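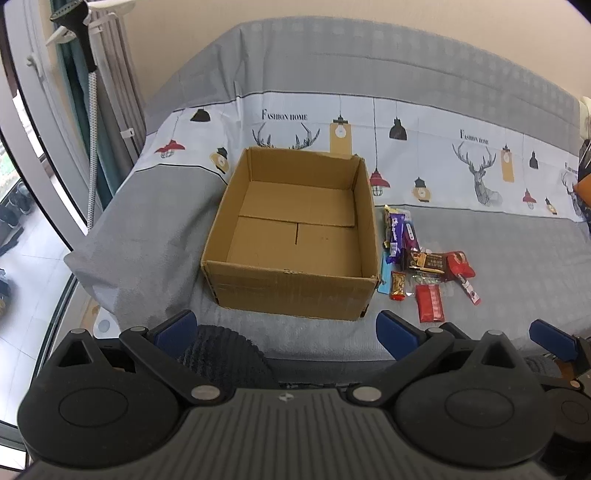

Prumuna

Data card and usage notes

Prumuna is a small reference table of parcel weights and box sizes for mixed small goods, with a command-line script that reads it. Given an order, the script picks a box size, adds up the packed weight and reports the dimensional weight. It does not look up postage. Rates change too often, and carriers publish their own tables.

The records come from packing logs kept by Jimeck, a mail-order shop in Hustisow. Order numbers, addresses and item prices were dropped before the logs were converted.

Contents

boxes.csv – one row per box size, with inside and outside dimensions
items.csv – one row per item type, with net weight, gross weight and packed volume
orders.csv – one row per packed order, linked to a box size
fill.csv – paper and padding used per order, in grams
prumuna.py – the script

Columns in boxes.csv

box_id: short text code, unique
in_l, in_w, in_h: inside dimensions in millimeters
out_l, out_w, out_h: outside dimensions in millimeters
tare_g: weight of the empty box in grams, with tape
reuse: 0 for a new box, 1 for a used one

There are 12 box sizes. A used box has its own row even when a new box of the same size exists. Crushed corners and soft walls change the outside dimensions by a few millimeters, which can be enough to move a parcel into the next band.

Columns in items.csv

item_id: short text code, unique
class: one of 8 item classes, listed in classes.txt
net_g: weight printed on the label
gross_g: weight on the scale, wrapper included
vol_ml: packed volume

Leave vol_ml blank if it was not measured. The script treats a blank as missing and stops with an error. A zero is accepted and will give a wrong result.

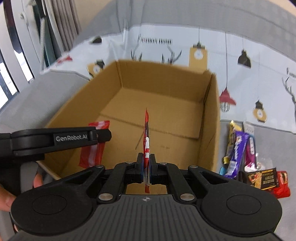 Gross weight is the field to use for shipping. Net weight is kept only for checking label data against the scale, and the script ignores it unless --check is set.

Units and rounding

All weights are whole grams and all lengths are whole millimeters. Rounding is always up. Conversion to ounces and inches happens at output, so please don't store converted values in the tables.

Running the script

python prumuna.py --order order.csv
python prumuna.py --order order.csv --units us
python prumuna.py --order order.csv --check

The order file needs two columns, item_id and qty. Orders of more than 40 pieces are rejected. The packing model was fitted on smaller orders and overstates the free space in larger ones.

The script also reads the older Âu format, which uses semicolons and puts the header on line 6. Save these files as UTF-8. A file saved in another encoding will fail on the first accented item name.

Known problems

Long, flat items are modeled as blocks of the same volume. The result can be a box that is too short for them. Use --min-length to override.

Fill weights logged on Thursday shifts are missing for part of the data. They are blank in fill.csv and have not been estimated.

Items returned and packed again appear twice in orders.csv. There is no flag for this yet.

Corrections

Send changes as a patch against the CSV files, with the scale model given in the commit message. Spreadsheet files are not accepted.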